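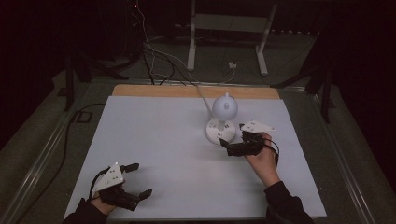 Woda (software)

14 shares · 2 comments

Woda is a set of programs for turning hand-held gripper demonstrations into movements that a two-armed robot can follow. It was begun by Algirdas Grigaitė at Fistero, and grew, rather slowly at first, out of an older logging tool called Skinby, whose file layout it still reads quite happily. Version 2 came out on 9/19/22.

The software keeps a separate track for each hand, holding its position, its tilt and how far the jaws are open, and it lines the two up on one shared clock. This matters a good deal when one hand works close to an object while the other waits with its jaws open, as people very often do, and an early version had the unhappy habit of throwing the waiting hand away altogether! 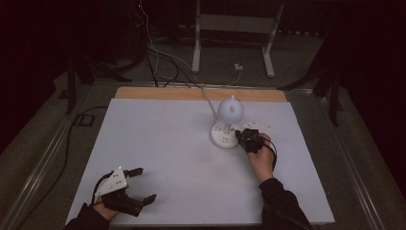

Planning and playback

Once the tracks are tidy, the planner (named Tamuno, and kept as a separate download) looks for arm movements that pass through the same points without the elbows meeting. It tries 4 starting poses for each arm and keeps the smoothest result. The test collection supplied with it holds 631 demonstrations, of which 208 use both hands, and anyone changing the planner is kindly asked to run the whole lot before sending in their work.

See also: Skinby file layout; Tamuno release notes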